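Ticket 4000-18: Right hand drops out of grip routine during visitor demo
Site: Tarness, ground floor demo area
Opened by: Svitlana Kobzar
Assigned to: Laurențiu Sima
Priority: High (open day)
Status: Resolved, follow-up open

Svitlana Kobzar, Tuesday, October 21, 2025, 8:52
Doing the dry run before the first group comes in. The tidy-up demo on the two-arm unit stops partway. Right hand closes, arm starts to lift, then the hand opens again and the controller shows "grip timeout". Three tries, same thing each time. Left arm moves normally. I have restarted the demo program from the tablet but have not power cycled anything. First visitors are at 10:00 and the Skirside people are in that group.

Laurențiu Sima, 9:01
Which profile is loaded? It should say Kandum-table. If it says Kandum-bench, the grip timeout is set to 300 ms and the hand won't have time to close on anything soft.

Svitlana Kobzar, 9:04
It says Kandum-table.

Laurențiu Sima, 9:06
OK. Open the settings page anyway and read me the number next to "close timeout, right".

Svitlana Kobzar, 9:09
300. Left side says 1928.

Laurențiu Sima, 9:12
Then the right side was never updated, or it was overwritten. Left is the value we saved in June. Set the right to 1928 as well, save, and run "home both arms" before you start the demo again. Keep everyone behind the tape when it homes. The left arm swings out wider than you expect.

Svitlana Kobzar, 9:20
Changed and saved. Homed without errors. First run: hand closed, stayed closed, no timeout. Second run: stopped with a new message, "joint load high, R elbow". No movement after that until I cleared it.

Ashton Ngata, 9:24
I'm on site, walking over. Please don't clear it again until I get there.

Ashton Ngata, 9:37
Elbow fault was a cable tie. One of the tails had got pushed into the gap at the joint and was catching when the arm bent past a certain point. Pulled it out and turned the tie so the tail faces away. The other ties still have long tails and I don't have cutters with me. Moved the arm through its full range by hand with the drives off and it feels free. Drives are back on.
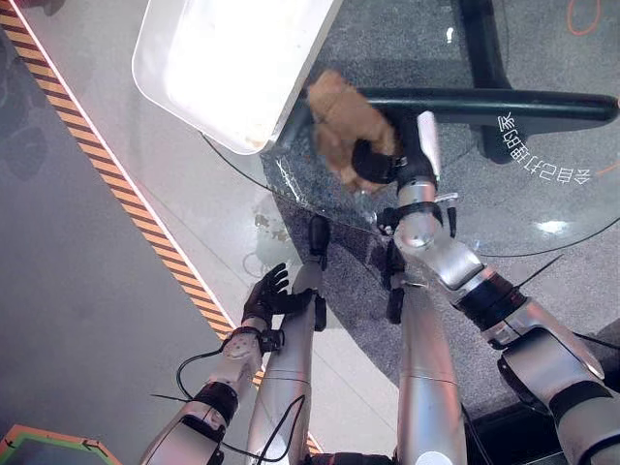 Laurențiu Sima, 9:41
Good. Do five runs in a row with the normal object and send me the log file. Leave the speed at 60 percent for today, even if someone asks to see it go faster.

Svitlana Kobzar, 9:56
Five runs, no faults. Log attached. Speed is at 60.

Paora Stubbs, 12:15
Morning groups are finished. Demo ran for both without a stop. One visitor from Skirside asked whether the hand can tell how hard it is squeezing. I told them someone would write back. Who should I send that to?

Laurențiu Sima, 12:22
Send it to me.

Flynn Dunstan, 16:40
Checked the profile history. The right-side value went back to 300 when the unit came back from the Paewai show and the old backup was restored. The backup still has the wrong number in it, so a restore will bring the fault back. I'll make a new backup from the current settings tonight.

Laurențiu Sima, 16:48
Closing the demo fault. Leaving this open for two items:
Flynn: new backup, delete the old one.
Ashton: trim the cable ties on both arms before the unit travels again.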